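We use cookies to remember your settings and to count visits. Accept | Manage choices

Saturday, after dinner

I finished the third Plomthorpe book last night, at an hour I will not write here. I had promised myself to stop at the end of chapter 60, but then Brekke opened the letter from his brother, and who can sleep after that? I read until the last page and then I read the last page again.

I am still a little angry with the author. For two books she let us believe that Ines would marry the doctor, and I had accepted it. I even liked him. Now he is sent away to Penaris in one paragraph, and Brekke gets the garden, the dog and the proposal. I wanted this since the first book, so I should be happy – and I am, mostly. But the doctor deserved a better goodbye than four lines at a train station.

My favorite scene is still the one with the flood, when they must share the boat and both refuse to speak. I like very much when two people are polite and furious at the same time.

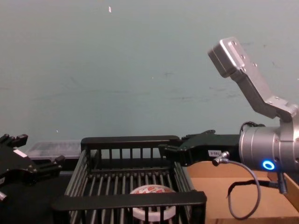 I wrote all this to Armelle Bouvier, who lent me the first book in February and has waited for me to catch up. She answered in the afternoon with a message of about 1000 words. She does not agree with me on the doctor. She says he was boring from the beginning and that I only liked him for his house. Maybe it is true. The house in Bidcombe is described very well.

She also told me there will be a short novel about the sister, and I hope they keep the same style of cover, with the harbor and the small lights. The new edition has only a woman's shoulder on it, and I would not take it from a shelf.

Tomorrow I must return two library books which I did not open. I feel bad for them. After that I will start the first Plomthorpe again, slowly this time, and look for the signs I missed about the brother.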